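Plaldale Diary
The Year I Tried to Learn My Grandmother's Coffee
12/11/20

My grandmother left me a box of letters, a winter coat that fits nobody in the family, and a clay coffee pot with a chip in the spout. I put the pot on a shelf and dusted it for years. Then this spring I was home all day, like everybody else, and I kept looking at it over the top of my laptop until I finally took it down and thought, okay, fine, let's do this.

I should say I was a terrible coffee drinker. I'm a three-sugars person. I once drank the same brand of instant for an entire college degree and was perfectly happy! So buying green beans, which look like split peas and smell like a barn, felt a little like showing up to a marathon in flip-flops.

The beans came from Negash, the small grocery on the corner by the old bus station. Tekle Bogale runs it, and he sold me a pound and asked what I was planning to roast them in. I said the oven. He put his hand over the bag for a second as if he might take it back. A flat pan, he told me, on the stove, and don't stop moving it, and open a window.

I did not open a window. The smoke alarm went off, the neighbor's dog went off, and I ended up on the back step in my socks holding a pan of beans that were black on one side and tan on the other. I ground them anyway (I was not about to waste a pound of beans and a trip to the store) and it tasted like a campfire.

The second batch was better. By the end of April I could hear the beans crack and know I had a minute or so left, and I'd started keeping notes in the back of my recipe binder, mostly things like "too dark" and "TOO DARK."

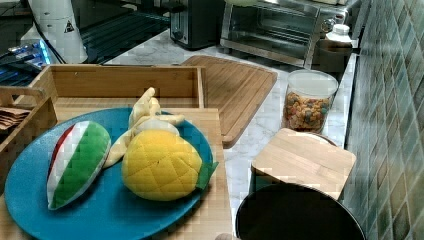 Do you need a clay pot to make it?
A small saucepan with a lid will do, as long as you let the grounds settle for a few minutes and pour slowly.

I went back and forth on that myself. The clay pot is fussy. It has to be seasoned, it hates a sudden change of heat, and mine leans a bit to the left. But it pours in this long thin stream that I have never gotten out of a saucepan, and I like the sound it makes when it starts to boil up the neck.

What surprised me was how long the whole thing takes. You wash the beans, roast them, carry the pan around so everyone can smell it, grind, boil, wait, pour. Then you add water to the same grounds and do it again, and then a third time. My grandmother did all three rounds when she had company. I remember being so bored! I used to lie on the rug and pick at the fringe while the women talked over my head, and what I wouldn't give now to know what they were saying.

My mother says it was mostly gossip about the landlord.

We do it over the phone now, she and I. She's 58 miles away and uses a fancy electric grinder, and I use a hand mill that makes my wrist ache. She puts a pinch of salt in hers and I'm still on sugar, though I'm down to one. We usually quit after the second round, when one of us has to start dinner.

I'm nearly out of beans again, and Tekle says the next delivery is late.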